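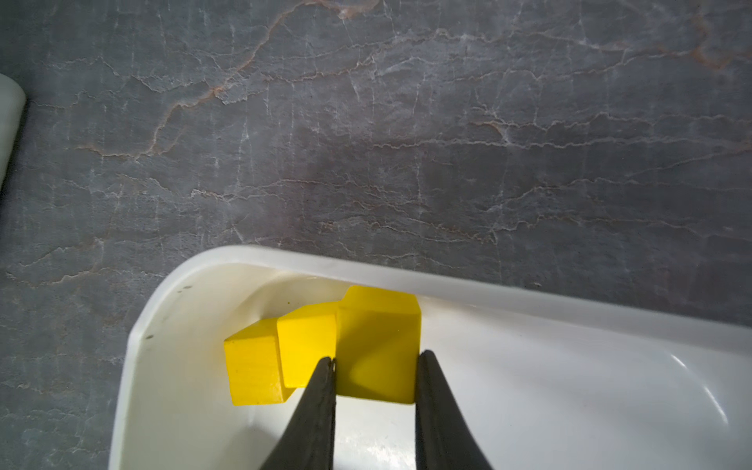 Three yellow cubes side by side in a white tray.

News > Play and Learning > Clarnside Blocks

6 Jul 2022
By Adjoa Quaye, Clarnside Toy Library

Clarnside Toy Library Brings Color Sorting to the Block Shelf with "Yellow First"

PLUTCOMBE – Clarnside Toy Library is delighted to announce Yellow First, a new block set and activity guide that turns the end of playtime into a game of its own. The set goes on loan to member families in September, and the guide will be free for anyone to copy, whether they belong to the library or not.

The idea could hardly be simpler. Tip out a mixed pile of wooden blocks, put a plain white tub next to it, and pick one color to put away. At Clarnside that color is yellow, and it has been ever since the first tryout, when the yellow blocks were the ones everybody reached for. Once the yellow blocks are in the tub, the game can stop there or carry on with another color (most children want to carry on!).

Each full set holds 100 wooden blocks, all made by Maillard, the small workshop that has supplied the library's building toys for years. There are cubes and longer rectangular pieces in yellow, greens and blues, along with some left in plain wood. The lengths vary on purpose. A long yellow block and a small yellow cube don't look much alike at first glance, and deciding that they go in the same tub is a real piece of thinking for a child of two or three.

"We kept wanting to add things," said Dalal Khasawneh, who leads the toy library's early learning work. "A picture card, a timer, a lid with holes in it. Then we would watch the game being played with just the blocks and a tub, and it was so good that we took everything back out again. I'm really happy with how plain it is."

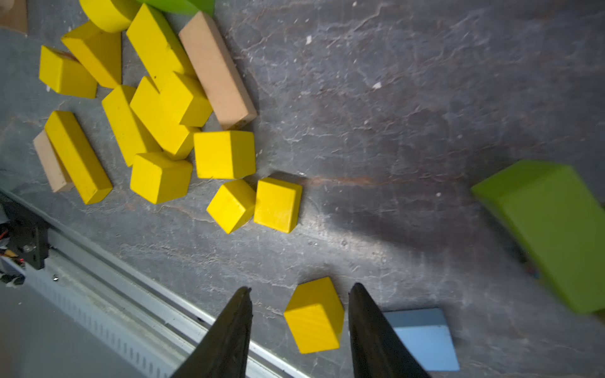 Color matching is often the first kind of sorting that young children take to, and mixed piles make it more interesting than neat rows do. A yellow block might be leaning on another one or lying under a longer piece. Light blue and lime green can end up right beside it. The guide suggests building the pile by hand instead of pouring it when a child is just starting out, with three or four yellow blocks near the edge where they are easy to get at. Later on, the yellow ones can go deeper in.

The guide is 18 pages long and was written by Khasawneh with Raphaël Riviere, who also worked out the block counts for each box. It sets out the basic game and several variations. In one, players swap the tub for a shallow tray and line the cubes up along the far wall of it. In another, the sorting stops every so often so that whatever has been gathered can be built into something, knocked down, and gathered again. There is a quiet version too, where each block has to be set down without a sound. Wood on plastic makes this harder than you would expect, and it has been a big hit with older brothers and sisters.

The containers are plain white plastic with rounded corners, bought off the shelf. Families don't need to match them. A dishpan or a baking dish will do fine, and the guide says so on its first page. What does help is a pale, plain inside, which lets the block colors stand out clearly against it.

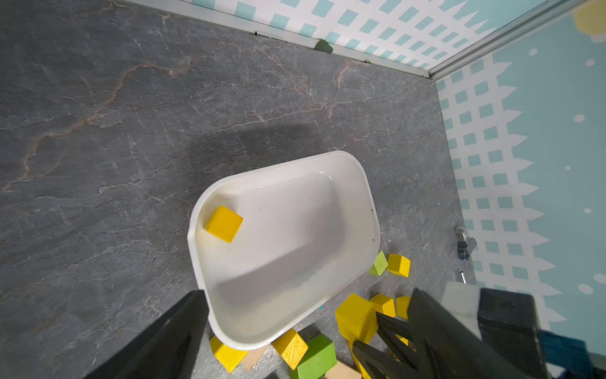

One yellow cube in the white tub, with green and yellow blocks on the floor beside it.

The setting has had plenty of care as well. The garden backdrop features a white picket fence along the bottom of the wall, pale teal above it with white dots, and a pink scalloped awning running across the top. Red and pink mushrooms with yellow stems are dotted around the walls. It gives the blocks a cheerful place to be scattered, and the gray stone-look floor underneath makes the bright colors easy to pick out.

Aurélien Baudry, who drew up the garden design, is thrilled with the way it sits with the toys. "I wanted a bit of a storybook feeling, and I wanted the floor to stay calm," he said. "If you put a busy pattern under a pile of blocks, you lose the blocks. So the mushrooms got the walls and the blocks got the floor."

A fold-flat paper version of the garden will be tucked into every loan box, sized to stand up on a kitchen table behind the tub. It's optional, of course – the game works just as well on a rug.

Clarnside Toy Library currently lends to 367 member families across Plutcombe and nearby Zamholm. Building toys are its most borrowed group, and they are also the ones that come back with the most pieces missing. Fatima Tshabalala, who runs the returns desk, hopes that sorting by color will help with that. Every loan box will have a card inside the lid showing how many blocks there should be of each color, so a family can check one color at a time before bringing the box back.

"Counting a whole box of mixed blocks is nobody's favorite job," said Tshabalala. "Counting just the yellow ones is pretty quick, and kids love to help with it. If there's a gap, you know what color you're hunting for under the couch." 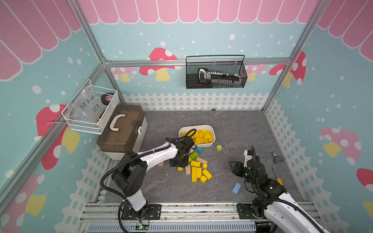

Some of the nicest moments in the game come halfway through, with a good heap of yellow already in the bin and a few more pieces waiting among the greens and the plain wood. That is the point at which children tend to slow down and start looking properly. The guide encourages grown-ups to hold back then and leave the last few for the child to find. It also has a short section on the plain wooden blocks, which some children insist are yellow. Khasawneh's advice is to let them go in the tub and talk about it afterward.

Reservations for the Yellow First loan boxes open to members in September, with a loan period of 2 weeks and one renewal if no other family is waiting. Printed copies of the guide will be at the front desk in Plutcombe and at the Zamholm pickup point. Schools and child care centers that would like a stack are welcome to ask for one at either place.

Press questions can be sent to Adjoa Quaye at Clarnside Toy Library.

Related news
Maillard blocks: how to clean painted wood
New pickup hours at Zamholm
Toy library wish list: train track and connectors
Borrowing a loan box for the first time
Rainy day ideas from the Clarnside shelves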